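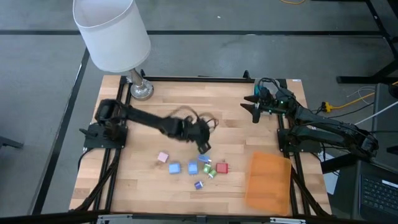

1/ Scoring by contact order
Two arms, one table, mixed small parts. We log which gripper reaches a part first and compare that with the planner's assignment.

2/ Baseline is the Clidari planner, fixed left/right split. Ours (Plidaleo) reassigns at every grasp. Same start layouts for both, 2437 grasps in total, 30 layouts per planner.

3/ Most disagreements come from parts near the midline. The fixed split waits there — ours hands over to the other arm.

4/ Plug adapters are the harder set. Prongs change the usable grasp width with yaw, so we label yaw by hand. Bahman Golestani and Eyerusalem Hailu did the labels.

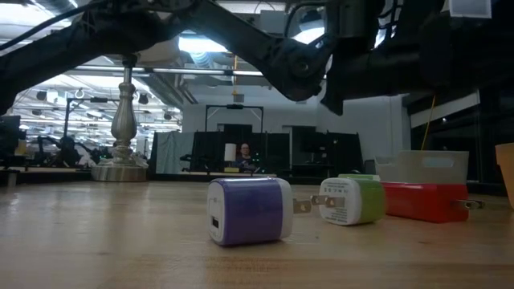

Adapter set, table level. Purple, green and red chargers, bins behind.

5/ Not yet tested: stacked parts. Planned for May.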